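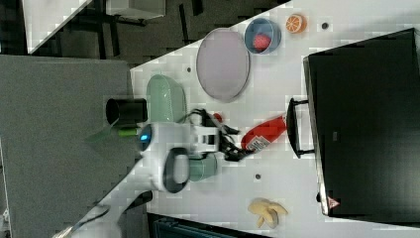
August, started 7.40 am

Kiln 2 (the Bramberg front loader), bisque stall, continued from previous entry.

Controller log pulled from the Nigam before anyone cleared it. The load climbed on schedule to 882 °C and then sat there. The controller kept calling for full output until the deviation alarm tripped and it shut itself off. Top setpoint for this program is 1000 °C, so the ware is underfired and will have to go through again. Pots are still in the kiln. Left the door closed until the readout was below 100.

Same program ran clean twice last month with a heavier load, so load mass is not a likely cause.

Checks done cold, isolator off and tagged:

Supply. All three phases present at the isolator when it was briefly re-energised, voltage even across them. Liam did the live readings, I wrote them down. Fuses good.

Contactors. Phase 3 contactor pulls in but the noise is different from the other two. Took the cover off. Contacts are pitted, one has a grey bead on the leading edge. Resistance across the closed contact wanders when the block is tapped with a screwdriver handle. The other two are steady. Fitted the spare from the drawer. That was the last one in the drawer.

Elements. Measured each bank at the terminal block with the tails lifted. Top and middle banks agree with the figures written inside the cover when the elements were new, allowing for age. Bottom bank is reading high. No open circuits. On inspection the bottom left element has slumped out of its groove for a hand's width and is touching the brick lip. Colour of the wire is dull and scaly there. It has probably been running hot at that spot for some time.

Thermocouple. Type K, sheath badly flaked at the tip. Compared against the reference couple from the test kiln, both in the same block, heated to 600 and held. Ours read low by 3 degrees. Acceptable for bisque. I would still replace it before the next glaze firing. Polarity at the controller end is correct, terminals were loose, tightened.

So two faults, contactor and bottom bank. Either one alone might have let it limp to temperature. With both it runs out of power near 880, where losses through the door are getting large.

Door seal: the rope is flat along the hinge side. A strip of paper pulls out with no drag from halfway down to the sill. Added to the parts list. Meenakshi thinks the door was rehung slightly proud after the brickwork repair and that new rope alone will not fix it. Shim the lower hinge first, then do the paper test again.

Witness cones from the stalled load

Cone packs were on all shelves. None of the target cones moved. The guard cone on the top shelf has just begun to lean, bottom shelf has not moved at all. Agrees with the bottom bank being weak. Packs bagged and labelled, in the cone tin.

Absorption tests

Broke up the Vescombe stoneware test bars from the top and bottom shelves to see how far off they are. Dried, weighed, boiled two hours in 2000 mL of water, left to cool in the water, surface dried with a damp cloth, weighed again. The bottom shelf bars are clearly more absorbent than the top shelf ones and some edges could be rubbed off with a thumb. Full weights are on the loose sheet, taped to the facing page. One bar lost a corner in the pot, so its result is struck out.

Note for whoever repeats this: the pot lid must be off centre or it boils over onto the hotplate. Top up with boiling water, never cold.

Glaze bucket, unrelated, done while waiting for the pot

The satin white had settled hard. Turned it over with the paddle, then sieved twice through 80 mesh. The Brornon feldspar in this batch came from the new bag and seems coarser on the sieve than the old one. 88 g of residue left from the full bucket, dried and weighed. Old batches left hardly any. Kept the residue in a jar. Liam wants to ball mill a small lot of the new bag and run it beside the unmilled on tiles. No objection, but keep the recipe otherwise unchanged or we will learn nothing from it.

Bucket is relabelled HOLD. Do not dip from it.

2.15 pm

Re-pinned the bottom left element. Warmed the slumped section with the small torch until it would move, eased it back into the groove, two new pins. It will not last. The wire is brittle on either side of where it was heated. Full bottom set to be ordered along with a contactor (order two), door rope and a K couple with the heavier sheath.

Empty test run started at 3.05 pm with the new contactor. Ramp 150 per hour to 600, then full power to 1000 so we can see the actual rate of climb. Clamp meter on each phase at every 100 degrees. Currents even across phases so far, bottom bank slightly down as expected.

To do

- Read log at end of run, plot against the stalled firing
- Shim hinge, paper test
- Refire the stalled load only if the empty run passes 1000 without the output sitting at full
- Parts order, Meenakshi to sign
- Write the new element resistances inside the cover, with the month
- Return reference couple to the test kiln

Liam is watching the kiln until 6. If it alarms again, photograph the controller display before pressing anything.

Workshop notebook | Contact: kiln room desk | © the authors | Back to top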